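Soft bags and a hard gripper

5 min read

I have been building a small gantry in the back corner of the shared workshop since July. The idea is simple enough. It picks bags of snacks out of a crate and stands them up in a tray, so that I can one day use it to keep the tuck shelf by the kettle tidy. It is a silly job for a machine, but I wanted something to learn on that wouldn't matter if it went wrong.

The frame is aluminium extrusion, the longest rail 785 mm, which is what was left on the offcut rack. Craig Moffat helped me square it up. It took two evenings because one of the corner brackets was bent and we kept blaming the rail. The motors came out of an old engraver that Slavica Dumitrescu was throwing away. One of them hums when it holds position and gets a bit warm, so I have turned the current down and put up with slower moves.

The axes were the easy part. I had them homing properly by the end of the first month, apart from one limit switch that I wired to the wrong pin and then soldered so well that it was a pain to undo.

The gripper is where I am stuck. Version one was two flat printed fingers on a servo. It picked up a box of screws with no trouble, and a tin of paint, just. With a bag of crisps it was hopeless. If the fingers closed at the top they caught the seal and the bag swung about. If they closed in the middle they either crushed what was inside or the bag bulged out and slid away. I tried sticking on some foam, then a bit of bicycle inner tube. The inner tube was better but left black marks on everything.

Version two has wider fingers with a slight curve, and I moved the pick point further down. I also wrote a routine that closes in small steps and waits 200 ms after each one, so the contents have time to settle. That was Kimie Takagi's suggestion and it made more difference than the new fingers did.

Tarun Rana thought I should stop fiddling with code for a bit and look at how people hold these things when they pick one up to read the front. So I did, and it was useful.
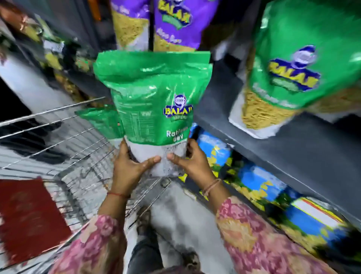
Ratlami Sev, held low down on both sides.

The hands are down on the lower part of the pouch, one each side, and the top is left alone. The left hand has its fingers spread across the clear panel, so there is a lot of skin on a lot of plastic. My fingers touch the bag along a strip not much wider than a pencil.

So version three will have two broad pads, one on each side, that come in low. I am going to cast them in soft silicone and print a backing plate for each. The pads need to tilt a little on their own, so I have ordered 5 mm pins to hang them on. Ewan Lamont has offered me the end of a tub of silicone if I make the moulds before it goes off.

The other job is the camera mount, which still droops. I have it held up with a cable tie for now.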